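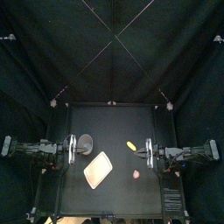

Unit 4: Setting Up a Cutting Station

Course notes, Home Kitchen Skills, Ivley Community Kitchen
Instructor: Ravindra Dwivedi

Read these notes before the practical. You will set up a station three times during the session, each time from a cleared table, and the third time you will do it without the notes.

4.1 The board goes down first

The board decides where everything else can go. Put it down before you bring over any food. In the picture the board is lying at a slant to the table, with a grey container to the left of it and a yellow item off to the right. Nothing has been placed on the board yet, and that is how yours should look when you call me over to check.

Some cooks work with the board square to the table edge and some turn it. Either is fine in this course. If you are tall or the table is low, try turning it a little and see how your wrist feels after a few minutes.

The line running around the board near its edges looks like a groove. On boards that have one, the groove collects juice from tomatoes, melon and cooked meat. Use that side for wet foods. Bread and herbs can go on either side.

Lay a damp cloth flat under the board before cutting. Press on two opposite corners. If the board rocks, refold the cloth and try again.

4.2 The scrap container

Right-handed students usually keep scraps on the left and left-handed students on the right. Try it both ways. A small open container is enough for one person – you should be able to drop peelings in without looking for it. Empty it when it is half full.

Do not use the scrap container for food you plan to keep. Washed and cut food goes in the white Stollus tubs on the side shelf.

4.3 Food waiting to be cut

Keep it off the board until you need it. Leave enough space between items that you can pick up one without moving another. Small round things roll, so put them in a shallow dish if the table is not level. The tables by the window at Furside Hall are not.

4.4 Knife

The knife comes last. Lay it behind the board with the blade facing away from you. Never leave it under a towel or in a sink of water.

4.5 Clearing down

Knife first, washed and back in the rack. Then food, then scraps. Scrape the board, wash both sides in hot soapy water, rinse and stand it on edge to dry – allow 30 minutes before putting it away.

Reading for next time: Kashyap handout, sections on peeling and slicing. Bring an apron and a closed pair of shoes.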